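Kitchen & Home > Counters and Surfaces
Thread: Sealing marble, is it worth the trouble?

bekport_mike
We are redoing the kitchen and my wife wants marble. White, polished. The shop quoted us for the slab and then added $145 for a sealer and another charge for putting it on. I have read that you have to reseal every six months and I have also read that you never have to. Which is it? We cook most nights and we have two kids who like lemonade.

tilesetter71
Depends on the stone. Put a spoonful of water on the slab and leave it for 15 minutes. If the stone gets darker under it, seal it. If it doesn't, you can skip it or do it once and forget it. $145 for a bottle of sealer is too much. A quart should cost you $27 and it will do that whole kitchen with some left over.

SocorroCorrea
I have had marble for nine years in a kitchen that gets used. I sealed it when it went in and twice since then. Sealer slows down stains, meaning oil, coffee, wine, that kind of thing. It does nothing for etching. Lemon juice will leave a dull mark on sealed marble the same as on unsealed. With lemonade in the house you should think about that more than about the sealer.

If you go ahead, ask to see full slabs before you sign. The sample they hand you is four inches square and doesn't tell you how the veining will run. Ours looked plain white on the sample and came with a lot of gray. Something with faint veins like this is easier to live with in my opinion, the seams don't show as much.
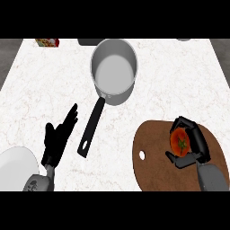

White marble with light brownish-red veining, saucepan on top

tilesetter71
Agree on the full slabs. Also ask which way they plan to lay it at the corner.

drywall_dan
I'll be the one to disagree. I would not put marble in a kitchen with kids. We had it in our last house and I spent 18 months wiping up after people and then we sold. The new place has quartz and I don't think about it at all. Marble is for a bathroom vanity or a fireplace.

SocorroCorrea
Mine has rings on it and I don't mind them. If you need it to look like the day it went in then Dan is right and you should get quartz.

drywall_dan
Quartz has its own problem, you can't put a hot pan on it. The resin scorches. So I do use trivets now, I'll admit that.

bekport_mike
Is marble fine with hot pans then? The guy at the shop said it was.

tilesetter71
Mostly. The stone can take the heat but a very hot pan in one spot can crack it, usually near the sink cutout where it's thin. Use a trivet. They cost next to nothing.

gaeun_s
Has anyone here asked for a honed finish instead of polished? We went with honed and the etch marks are there but you have to get down at counter level to find them. The trade-off is that it picks up oil faster, so ours does need sealing. I do it every May when I have the windows open. It takes me less than an hour, most of that is moving things off the counter. Wipe on, wait, wipe off before it dries, then again. If you let it dry it leaves a haze and you will be buffing all evening.

bekport_mike
How do you get the haze off if that happens?

gaeun_s
Put a little more of the same sealer on top, it softens the dried stuff, and wipe right away with a clean towel. Worked for me.

SocorroCorrea
Same here. And no vinegar sprays for everyday cleaning. Dish soap and water, rinse, dry with a towel. I keep a board out for tomatoes and citrus and that has saved me more marks than anything else.
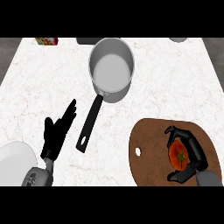

drip_tray
Can you seal marble over an old oil stain?
You should get the oil out first with a baking soda poultice, because the sealer can lock the stain in and make it harder to remove later.

tilesetter71
Right, and give the poultice a full day under plastic wrap. Dark stains can take three or four rounds. Let the stone dry for another day before any sealer goes on.

drywall_dan
And this is why I have quartz.

bekport_mike
OK. I did the water test on the sample and it went dark, so I guess we seal. My wife likes the idea of honed after reading this. I told the shop I will buy the sealer myself and they took the charge off. Going to look at full slabs next week, will post back once we pick one.

gaeun_s
Bring a cut lemon and ask if you can try it on an offcut. Ours let us.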